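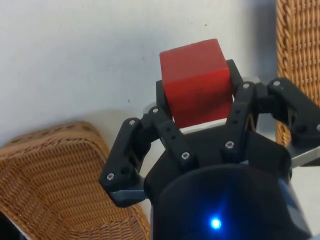 Cell 3 at Totholm: the gallery

Paula Tudose has looked after this cell since March, and for most of that time the only record of what she did to it was a coffee-stained notebook and a strongly worded label on the cabinet. Relu Bălan asked for something a bit more public, so we now have a gallery. It has one picture in it, which puts us one ahead of the Risarard cell.

Red cube between the fingertips, wicker baskets to either side, blue light on. It's our standard grip check, and the cube is the least demanding colleague in the building.

A few notes for whoever inherits the job:

The linkage screws get checked by hand every 7 days. Use the short driver from the Dranum kit - the long one fits beautifully until the arm moves.

Wipe the fingertip pads before you blame the software. Relu blamed the software for an entire afternoon, and has asked that this be left out.

Baskets go back on their tape marks after cleaning. The program has firm opinions about where a basket lives and will not be consulted.

Grip force stays at the value on the cabinet label. If you think it needs changing, go for a walk, then ask Paula.

At 710 hours the gripper comes off and goes to the bench at Cârstea for new pads and a proper clean. Bag the screws. Label the bag. We have a jar of unlabeled screws already and it is full.

Page updated 12/26/25, when the building was wonderfully quiet.

Contact: the Totholm cell desk | © Totholm workshop | Back to top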